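How to Report Suspected Investment Fraud

Residents of Pikcombe who believe they have been misled by an investment seller should act promptly. Gaete Consumer Office accepts written complaints under file series 2623. There is no fee.

Step 1. Stop all payments. Do not send further money to release funds already invested, even if the seller describes the payment as a tax or a transfer charge.

Step 2. Gather your records. Include contracts, account statements, canceled checks, text messages and the names of everyone you dealt with. Keep the originals and submit copies.

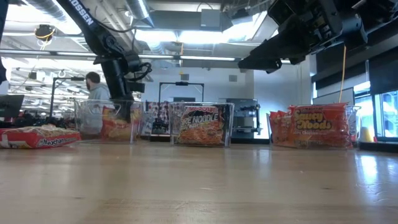 Packages of noodles and clear plastic bins on a wooden tabletop.

Step 3. Notify your bank. Ask for the fraud department and request that recent transfers be reviewed. Write down the name of the employee and the time of the call.

Step 4. Complete Form 16. List each payment on its own line, beginning with the earliest. Losses under $100 may be combined in a single entry. Sign and date the final page.

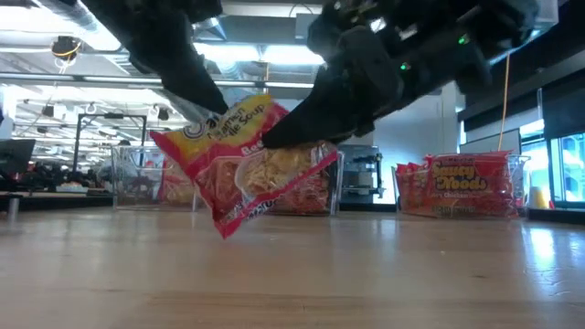 Step 5. Submit the form by mail or in person at the Cusport service counter. An acknowledgment letter with a case number will be sent within 20 business days. Use that number in all later correspondence.

Complaints that indicate a crime are referred to the district attorney. The office cannot give legal advice or guarantee the recovery of funds. Persons over the age of 65 may ask for help in completing the form.

Questions may be addressed in writing to Patricio Urrutia, Intake Supervisor.

Page last revised 11/08/2018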